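March 11, 2022

Gripper purchase, continued. Still not convinced.

Went back through the two quotes this morning. Justau want a little over what we had pencilled in for the gripper alone, then the mounting plate, the cable set and the "starter" licence are all on separate lines. Arnell are cheaper until you notice the fingers are extra. Neither will say what the thinnest item is that their fingers will lift off a hard floor. I asked both of them twice. Arnell sent a brochure.

Ceiling for the whole lot is 4,000, and that has to cover delivery and a spare pair of fingers. If we go over, it waits until July and gets argued about again with everyone else's requests.

My worry is the same as last week. The job is flat stuff: prints, cards, sheets of paper on the ground. A parallel gripper with plate fingers is the obvious thing to buy and possibly the wrong one. Opening is no problem, both models open wide enough on paper. Getting an edge up is the problem, and opening width tells you nothing about that. Thoroddsen do a small suction head for 200 which might do the job better, except on anything creased, and it needs air at the arm, which we don't have. Get a price for a small pump before ruling it out.

Simulation: plate fingers, tiled room, loose photograph on the floor as the target. Plan is 40 attempts per finger shape, logging only whether the thing leaves the floor. The contact model is kind to us, I suspect. Grout lines are in there as a texture as far as I can tell, so a fingertip won't catch on them the way it would in a real kitchen. Any success rate out of this goes in the budget request with that written next to it, or it doesn't go in.

Approach pose, fingers either side of the print:
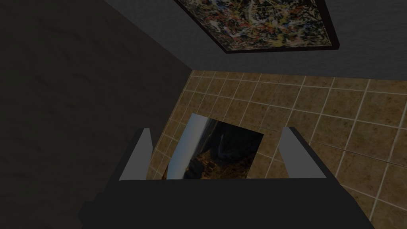 Meriem Cherkaoui thinks I'm costing the wrong part. Her view is that the body hardly matters at this price, we should take whichever one lets us bolt on our own fingers without losing the warranty, and spend what's left on getting thin-lipped tips cut. She also wants it in writing that the Stekton controller will talk to it without their paid adapter, having been caught by that before.

Fair on the adapter. Less sure about the tips, as we'd be designing them off the back of a simulation I've just spent a paragraph complaining about.

To do: warranty wording from Justau and Arnell. Adapter question to Stekton, by email so there's a record. Pump price. Ask Arnell for a loan unit, they'll say no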